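4.2 Collecting demonstrations by remote control

All demonstrations were given in simulation by two operators, Aranka Pintér and Zanele Baloyi. The operator held a six-axis hand controller and watched two rendered views on a single monitor: a fixed view of the whole workspace and a movable close view. Motion of the hand controller was mapped to motion of the tool point at a fixed scale, and a foot pedal engaged and released the mapping. When the pedal was up, the operator could return the hand to a comfortable position without moving the arm. This clutching scheme is standard, but it has a side effect that matters for Section 5: the recorded paths contain pauses that have nothing to do with the task.

Commands were sent through the Plaritz bridge, which we modified in two ways. First, the bridge in its default form smooths operator input over a short window, and we turned the smoothing off, so that the recorded command is the one the operator gave. Second, we logged the pedal state with every sample. The physics step and the logging step were run from the same clock. An earlier version of our recorder used separate clocks, and the drift between them produced small but steady errors in the replay of long episodes. All data from that version was thrown out and is not part of any result in this paper.

The task set, which we call Nepia, contains 18 tasks. Each task is defined by a set of rigid bodies, a start distribution over their poses, and a goal test on the final state. The goal test is a plain function of object poses and does not look at the path. The bodies are simple solids in single flat colors. We chose this on purpose. With textured household models the learned policies could often use surface detail to locate an object, and we wanted the geometry to be the main source of information. Start poses are drawn at random and then passed through a short settling phase, during which the bodies are free to fall and come to rest against one another. Poses that are still changing at the end of the settling phase are rejected and drawn again.

The settling phase is the reason why many start states in Nepia contain leaning or overlapping parts. We did not filter these out. In a first pilot, all parts were placed flat and apart, and a policy trained on that data failed on nearly every start state with contact between parts. Leaning starts ask for a different approach direction and in many cases a preparatory push before the grasp. Both operators reported that they planned these pushes from the fixed view and then used the close view for the last part of the approach.

4.3 Hand guiding as a comparison

For a subset of tasks we also recorded demonstrations by hand guiding. The operator moved a real, unpowered leader arm with the same link lengths as the simulated arm, and the simulated arm followed its joint angles. We refer to this condition as Bakex, after the name of the leader arm. The two conditions differ in more than the input device. Under remote control, the operator commands the tool point and the joint angles follow from the solver. Under hand guiding, the operator sets the whole arm posture, including the elbow, and can use it to keep the forearm clear of tall objects.

We expected hand guiding to produce shorter episodes, and it did on tasks that are mostly free motion. On tasks that involve close contact the order was reversed. The leader arm gives no contact force, so an operator who pushes the simulated tool against a fixed body feels nothing, and the leader arm runs ahead of the follower. When contact is lost, the follower catches up in a single fast motion. We limited the follower's joint speed to reduce this effect, but it is still visible in the logs as a short burst after contact. Under remote control the same problem exists in principle. In practice the pedal gives the operator an easy way to stop, and both operators used it often near contact.

4.4 Segmenting and cleaning the data

The raw set contained 426 episodes. Each episode was passed through four checks. The first check replays the recorded commands from the stored start state and compares the final poses with those recorded. The second applies the goal test to the replayed state. The third looks for pauses with the pedal up and removes them from the episode, joining the ends. The fourth is a manual review by the operator who did not give the demonstration. The reviewer could accept the episode, reject it, or mark a cut point after which the episode was to be dropped.

Of the raw episodes, 28 were rejected. Most of these failed the replay check, in almost all cases on tasks with a thin part resting on another part. Small differences in the contact solution grow quickly in such states, and a recorded push that moved the thin part in the original run can miss it in the replay. Tightening the solver tolerance lowered the number of failures but slowed the simulation to a point where remote control was no longer comfortable for the operator. We kept the looser setting for recording and used it for training and evaluation as well, so that the dynamics are the same throughout.

Removing pauses calls for some care. A pause with the pedal up is safe to remove if all bodies are at rest. If a body is still sliding or tipping, removing the pause also removes physical motion that the later commands depend on. We therefore cut a pause only where the speed of every body was below a fixed threshold for the full length of the pause. Pauses with the pedal down were always kept. They may reflect hesitation, but they may also reflect an operator waiting for a part to settle, and we found no reliable way to tell the two apart from the log.

4.5 Camera placement and visibility

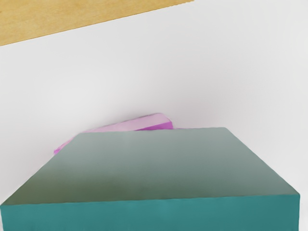 Figure 4. A rendered view from the close camera. The teal block partly hides the pink slab behind it.

Visibility is the second main source of difficulty, after contact. The close camera can be moved by the operator between episodes but is fixed during an episode. The policy receives the same two views as the operator and no object poses. A low or very close placement gives good detail on the near part and little information on anything behind it. An operator can make up for this with the fixed view and with memory of earlier states. A policy with a short observation window has only the fixed view, and at the resolution we used, a thin part in the fixed view covers few pixels.

To measure the effect, we computed for each recorded sample the share of the target part's surface that was visible in the close view, using the simulator's segmentation output. This quantity was used for analysis only and was never given to the policy. Samples were then grouped by phase: approach, contact, transport, and release. Visibility was lowest during contact in both input conditions, as expected, with the tool itself often covering the part. The differences between operators were largest during approach. Pintér tended to place the close camera high and to one side, while Baloyi preferred a nearer position in line with the approach direction. Both styles led to successful demonstrations, and neither operator was told to change.

The mix of styles turned out to be useful in training. A policy trained on the episodes of one operator alone did worse when tested with the close camera positions of the other. Training on both sets removed most of this gap, even with the total number of episodes held fixed. We do not claim that two operators are enough to cover the range of placements that other users would choose. The result suggests only that camera placement should be treated as part of the demonstration and recorded along with the commands, a step that several of the tools we examined leave out.

We also tried a scripted placement, called Ullimex in our code, that picks the close camera pose from a small set of candidates so as to raise the expected visibility of the target part at the start state. It improved visibility during approach but had little effect once the tool was near the part. Operators disliked it on tasks with leaning parts. The pose that shows the most surface of a leaning slab is usually one that looks straight at its broad side, and from there it is hard to judge how far the lifted end stands off the table. Scripted placement was therefore dropped from the main data collection and appears only in the ablation in Section 5.3.

One limit of the present setup should be kept in mind when reading the results. The shading in our renderer is soft and even, and contact shadows are faint. Baloyi noted that on real equipment she relies on shadows to judge height over the table, and that in simulation she lowered the tool more slowly for this reason. Her approach phases are longer than Pintér's on every task that ends in a top grasp. We did not correct for this in the data.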